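Warneck Skills Room: Suture Practice Program
Progress report to the Gisbridge Fund
Prepared by Sowmya Rajan, program lead
7th September

Where we are

The grant paid for practice pads, thread, hand instruments and a part-time technician for the skills room at Warneck. We have now finished the first period of work and this report covers what was bought, how it was used and what we want to change. Spending is within the approved budget. One purchase was delayed and is explained under Supplies.

The room opened to learners in June. It has 9 benches, each with its own lamp. Shuk-fan Kong set up the booking sheet and the cleaning routine, and Lwazi Lekota teaches most of the basic sessions. Learners can also book bench time on their own once they have passed the needle safety check.

Use of the pads

Learners booked 876 bench hours in the period. Most of that went to simple interrupted stitches and instrument ties. A smaller share went to running stitches, which we had expected to be further along by now. Lwazi moved the running stitch session back because many learners were still pulling their knots too tight and puckering the edges of the cut.

We use plain silicone pads for basic work. The incisions are short and are stained red so that the edges show up under the lamp. Several short cuts go on one pad, with space left between them, and a learner works on one before moving to the next. Cut thread ends are supposed to be picked off the pad before the next stitch. This is taught in the first session but does not always happen, and we have added it to the bench card.

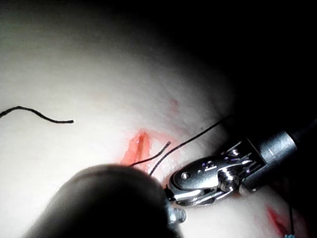
3 min read

The stain spreads past the cut on some pads and leaves an orange-red smear on the surface around it. It doesn't affect the stitching. It does make it harder for an instructor to judge where the edge of the cut is, and learners have raised the same point on their feedback forms. Damián Espinoza tried a smaller amount of stain, put on with a fine brush, and the results were cleaner. We will use his method for all new pads.

Black thread is staying as our standard. It is easy to follow against the pale pads, and loose ends can be spotted when the bench is checked. The one weak point is the lighting. Where a pad curves away from the lamp it gets dark, and thread is hard to see against the shadow. Wai-kit Shih is pricing a second lamp for each bench.

Supplies

We bought 1470 packs of thread with needle. The first order of pads from Kevlow came late, and for two weeks we ran sessions at half size. We have since split the pad order between Kevlow and Lau so that a late delivery from one will not stop the room. The Lau pads are slightly firmer. Learners noticed the difference but had no trouble changing over.

Pads are lasting longer than planned. We had allowed for each to be thrown out after one session. In practice a pad can be turned and cut again on the other side, and this has saved about 1631 dollars. With the fund's agreement we would like to put that money toward the lamps.

Needles are counted out and back in at every session. Two were missing at the end of a session in the first month and both were found on the floor. There have been no needle injuries.

Next period

Running stitches will start as soon as the current group finishes the knot review. Damián will write up the staining method and keep a copy at the supply cabinet. Shuk-fan will add a line to the booking sheet for learners to record which kind of pad they used.

We need a decision from the fund on the lamp money before we place the order. A full list of purchases, with receipts, has been sent separately.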